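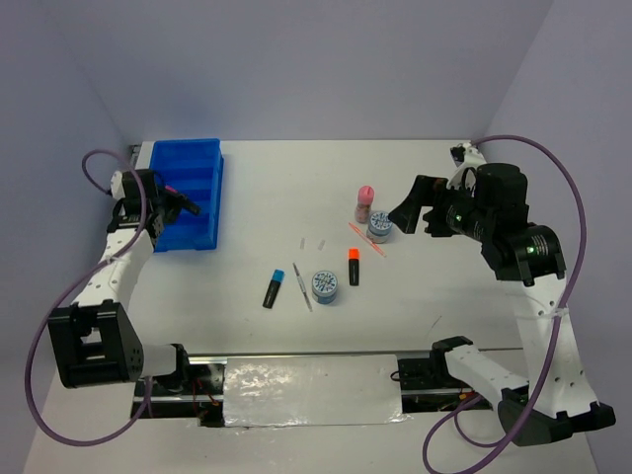

The reviewer from Lustgate asked us, before anything else, why a sorting task should take a student team a whole term when a person can clear the same table in under a minute. Pause after reading the question aloud. It will be answered in the second half of the talk.

Speaker notes, Student Robotics Project, Pevcombe Technical College
Delivered at the Prollville regional meeting, 14 November 2019

Opening. Thank the hosts. State that the project is a credit-bearing course and that it grew out of the college robotics club, which still meets in the same laboratory. The course was approved in June and carries the internal name Mercado.

Slide 2. The task. Small everyday objects are placed on a white table between two arms. The students are to have them picked up and put into a blue bin. Stress that the objects differ in shape on purpose. A round tin and a highlighter call for different grips, and a thin tool lying flat is harder than either.

Slide 3. How the class is organized. There are 7 teams. Each team keeps a written log, and the log is graded together with the demonstration. A team may not change the starting layout once a trial has been announced. Mention the rule on cables — every team signs for it before the arms are powered.

Slide 4. Results to date. The teams logged 513 trials, of which 433 were accepted for grading. The remainder were set aside under the layout rule or for incomplete notes. Do not present the accepted trials as successes. Acceptance means only that the record was complete. If pressed for a success rate, say that grading is still in progress.

Slide 5. Placing objects in the bin. Most of the discussion in the logs concerns release and not grasping. The bin is small and divided inside, and an approach that is acceptable over the open table may bring the fingers too near a wall.

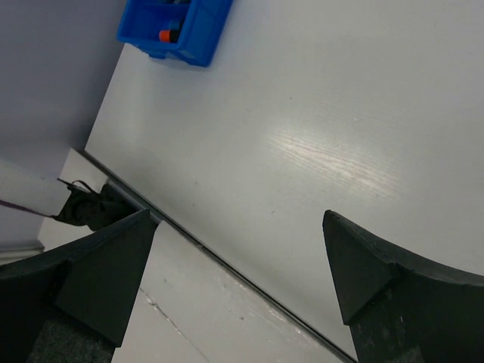

For that reason the second assignment asks each team to write out its approach to the bin before running it, with the opening of the gripper stated at each step. The instructors return the sheet with comments within a week. Several teams found this tedious at first and asked for it to be dropped. It has been kept.

Slide 6. Return to the Lustgate question. Speed is not graded in this course. Students are graded on whether another team can repeat their trial from the log alone. Each repeat session is limited to 90 minutes, including setup. Allow time for comment here, as the Lustgate delegation may wish to respond.

Slide 7. Next term. The club will be invited to supply new objects. Colleges wishing to borrow the assignment sheets should leave a contact address at the registration desk. Copies of the grading form are on the side table.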